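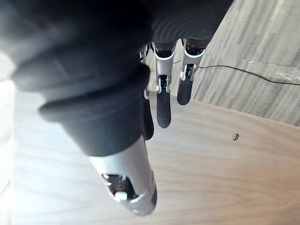

A hand is the last thing you should buy, Kwaku Mahama told me before I'd even taken my coat off. Buy the arm, buy the camera, get them talking to each other, and then pick up blocks with the cheapest two-jaw gripper you can find until you're sick of blocks. If you still want fingers after that, fine, go get fingers.

I wanted fingers right away. I'd driven up to Rollico in February with a notebook and a bag of things from my kitchen drawer, and I was hoping to spend the day watching a robot hand fumble with all of it. Kwaku made me start with the jaws anyway.

Rollico is a small test shop. Companies that pack things, sort things or put lids on things send over their parts and ask which gripper they ought to spend money on. The list for my visit had 3 contenders, all tried on the same arm: a plain parallel gripper from Vusard, a suction cup from Stovow, and the multi-fingered hand, which everybody in the building just calls the Villaseñor.

The Vusard first, then. It opens, it closes, and it does both with a click I got very fond of. I gave it a potato peeler, a tea tin and a rubber spatula, and it took the lot. It was less happy with my measuring spoons, which lie so flat that the jaws kept pushing them along the table like a kid chasing peas around a plate. Kwaku turned the wrist a few degrees, came in from the side and got them on the fourth go.

The Stovow cup is great fun for ten minutes. Anything smooth, up it goes! The tea tin practically jumped. Then I handed over a woolen pot holder and it sat there hissing at me. You can buy other cups for cloth, and Rollico has a box of them, but swapping them over takes a wrench and a bit of patience (Kwaku has both, I have neither).

And finally, after lunch, the hand. I'd expected it to feel more like a person's and it doesn't, really. The fingertips are long and rounded and black, with silver joints above them full of little pins and links, and the back of the thing is covered in dark, rubbery stuff. The thumb is the part you end up watching. It's a chunky piece of silver metal, and when a grasp goes wrong it's nearly always because the thumb came in too early and knocked the object out of reach.

There's a small camera mounted up by the hand, and I spent most of the afternoon with my nose near its feed. It's a funny place to look from. The hand itself takes up so much of the view that I kept losing track of what it was reaching for, and I asked Kwaku why he didn't just move the camera. He has moved it, plenty. Farther back you see the table beautifully and lose the fingertips, and for grasping he'd sooner keep the fingertips. A second camera on a stand would cover the rest, if he can ever get the two to agree on where the table is.

So how did it do? Over the past few weeks the hand has been through 131 grasps on household odds and ends, and it dropped 44 of them. The Vusard drops far fewer on the same stuff. But the hand got my measuring spoons, pinned against the table and dragged up between thumb and finger, and I made a noise I'm not proud of.

Then there's money. Kwaku's rule is that if a customer has less than $3,000 for the whole gripping end of the job, he won't even take the hand out of its case – they'd only fall in love. Most of them leave with jaws. A few come back the next year asking about fingers, usually with a part in their pocket that the jaws can't manage.

I asked which one he'd have on his own bench at home. The Vusard, he said, and he was already unscrewing the hand to put it back on.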